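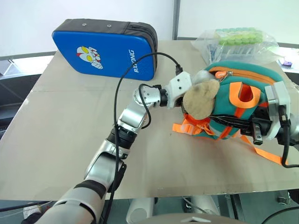
Figure 5.1 A child's backpack in teal with orange trim, with a plush piece resting on it, on a table.

Chapter 5
Belonging and the Things Children Carry

When Nusrat Jayasinghe began teaching in a small coastal nursery, she kept a notebook of what each family sent through the door in the morning. She filled it with blankets, spoons, one very old cardigan and a great many bags, and by July she had started to read it as a kind of map of home. We will come back to her notebook several times in this chapter, so do keep it in mind as you read.

Chapter 4 looked at how young children settle into a new room and a new set of grown-ups. Now we turn to possessions, and to the large amount of feeling that a small person can pack into something quite ordinary. You may remember a thing of your own – a blanket, a lunch tin, a coat you refused to take off even at the table.

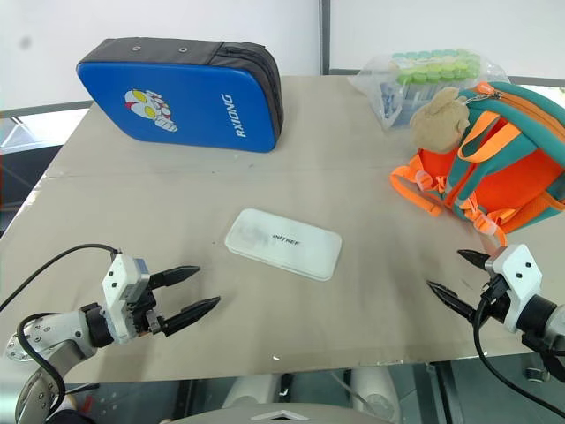

Ownership is learned slowly, and it is learned mostly from other people. A two-year-old who shouts "mine" is trying out a word as much as guarding a toy, and the adults nearby teach a good deal by how they answer. Makers of children's goods understand the pull of a familiar face, and a plain blue case with a cartoon hero's head on the front, big yellow eyes and all, can be known from right across a room by a child who cannot yet read the lettering beside it. Rosimeire Frota calls this "the badge before the name", and we shall borrow her phrase in section 5.3.

Students often ask whether favourite objects should be allowed in the classroom at all. Teodoro Tlapale and Mirta Durán give rather different answers, and both are set out in the readings at the end. Please try to finish them before the group task, even if you only manage one on the bus.
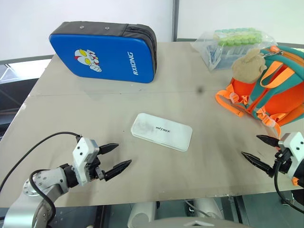

Figure 5.3 Padded case with a printed character and the name RXIONG.

Key words for this chapter: attachment, comfort object, sharing, turn-taking.

© Sukport Learning. Contact the editors | Back to top
7 comments | 900 shares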